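I've had the Linilwood for eight months now, which means one full winter and the start of a second, and I keep getting asked about it at the gas station, so let me just write it all down.

Quick background for anyone new: I came out of a ten-year-old hatchback that I loved to pieces, and I wanted something a little taller for my knees and a little longer for the dog. I drove three small SUVs before this one. The Kettler was quicker but the back seat was a penalty box, and the Usance had a gorgeous cabin and a price that made me laugh out loud in the showroom (sorry, Tshepo Mabuza, you were very patient with me). I signed for the Linilwood in the mid-level trim on a Wednesday and drove it home in the rain.
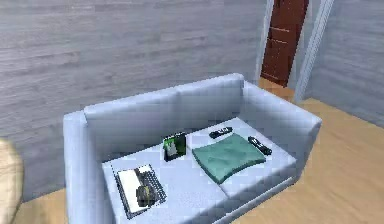
Laptop on the left cushion

So, the driving. It's easygoing! The steering is light, the turning circle is tiny, and I can get into the bad corner spot at my office garage in one go. Around town the little turbo engine has plenty of shove. On the highway it needs a beat to think before it drops a gear, and if you're merging uphill with four adults in the car you will be planning ahead. I've gotten used to it. My sister hasn't, and tells me so every time she borrows it.

Ride comfort is where I changed my mind. On the test drive I thought it was soft and lovely, but the roads near the dealership are all new. Out by me, where the county patches things with what feels like cold oatmeal, the back end gets jittery with an empty trunk. Put a load in it and it settles right down. I now drive around with two bags of softener salt back there and I'm not even embarrassed. 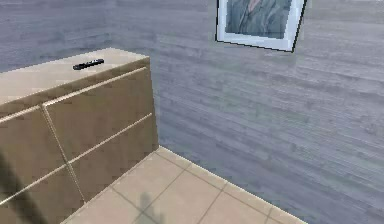
3 min read

Okay, gas mileage, because I know some of you scrolled straight to it. My best tank took me 294 miles before the light came on, all highway, cruise control set, no roof box. Winter tanks are worse, and the worst one barely cleared 200. I had hoped for better.

Inside, the seats are great and the heater is fantastic. The touchscreen is neither. It takes its sweet time waking up on a cold morning, and the fan speed is buried in a menu, so I'm poking at glass with gloves on while the windshield fogs. Give me a knob! The Kettler had knobs.

The trunk holds a big grocery run plus the dog, as long as the dog is in a cooperative mood. Back seats fold nearly flat, with a small lip that catches on everything you slide over it. I added a Stidoline cargo liner for $51 and it covers the lip well enough, though it smelled like a tire shop until November.

Only one thing has gone wrong so far. The rear hatch started popping open a second time after I closed it, and Mio Imai at the service desk had it sorted under warranty the same afternoon. No loaner car, but there was decent coffee.

Would I buy it again? Yes, probably, in the same trim, with the better tires. I'd skip the sunroof, which I've opened twice. Score is 8 out of 10 from me, and I'll update this when the all-seasons come off and I've tried the new set on wet roads.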